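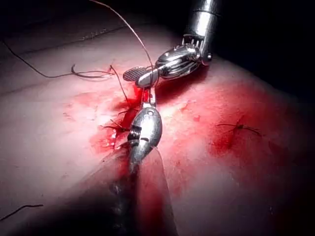
**Figure 2.** Suturing run on the Howlader bench cell. Two instruments work at the incision; knotted stitches run along the cut.

### 3.2 Instrument setup and upkeep

The cell has two instrument arms bolted to a steel base plate, with a Divex controller under the bench. Each arm carries a cable-driven wrist. The cables stretch with use, so the jaws slowly lose their zero position, and a small error at the wrist is enough to make the arm miss the thread during a handover between jaws (Figure 2).

We re-tensioned the cables after every 30 runs. The instrument was taken off the arm, clamped in the Hanville fixture with the jaws closed, and each cable was tightened until the wrist returned to center from both sides. The zero offsets were then saved to the controller and checked by having one arm pass a short length of thread to the other.

Cleaning was done after each run. Blood left in the wrist grooves dries and adds friction, which the controller reads as a grip force. Jaws and wrists were brushed under warm water, rinsed with alcohol and blown dry. We oiled the pivot pins but kept oil off the grip pads.

The log covers 2,805 stitches. The first pair of wrists was replaced at 1,053 stitches, when one cable showed broken strands near the pulley. From then on we inspected the cables under a magnifier every 800 stitches. Replacement cables came from Jamarby and were cut to length in our shop. After a cable change, the arm was run through its full range without thread before the offsets were set again.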